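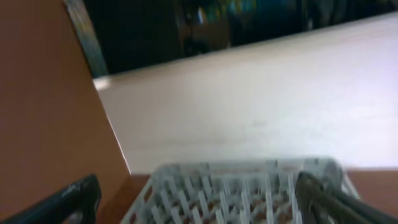 29 Mar 2019, Dresbridge, back bench

Got in early so I could have the arm to myself before the Umali group turned up wanting their half. Job for today was the dish rack task for the club demo, and mostly that meant arguing with the wrist camera again.

First thing, exposure. Rosalinda Maglaya had left it on auto, so every time the wrist swings past something pale the whole picture shifts and the rack finder loses its mind. Fixed it by hand at 40 and left it there. Please don't put it back! If it looks too dark to you, come and find me first.

Second thing, blur. At the old speed setting (465, whoever picked that) the pegs smear into stripes and you get nothing useful out of the corner detection. I dropped it to 200 for the approach and kept the quick moves for when we're well clear. Slower, yes, but the demo slot is generous and I'd much sooner be slow than wallop the rim in front of parents.
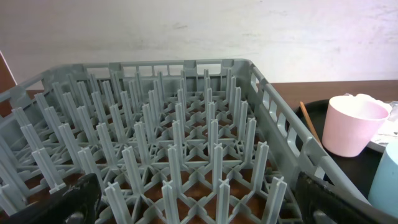 Still can't decide which bit of the rack to line up on. Jelis wants the pegs because there are loads of them and they sit in a regular grid, and I see the point, but a regular grid is exactly how you end up one row out and feeling very sure about it. I had that in February and lost a whole afternoon to it. My vote is the far wall — there's a wider notch near the middle of the row of little openings, and it gives you one thing to find instead of dozens that look the same. Could do the notch first and then the pegs for the fine bit, I suppose. Will try both.

Fingers wide open on the way in, by the way. The Zanetti script still closes them halfway before it gets to the rack and I have no idea why. Commented out for now, line 454, with my initials next to it.

To do:
pegs against notch, same start pose for both
new camera calibration, the old file is from before we moved the mount
ask Rosalinda where the spare finger pads went
cups after that, plates can wait till the rack bit behaves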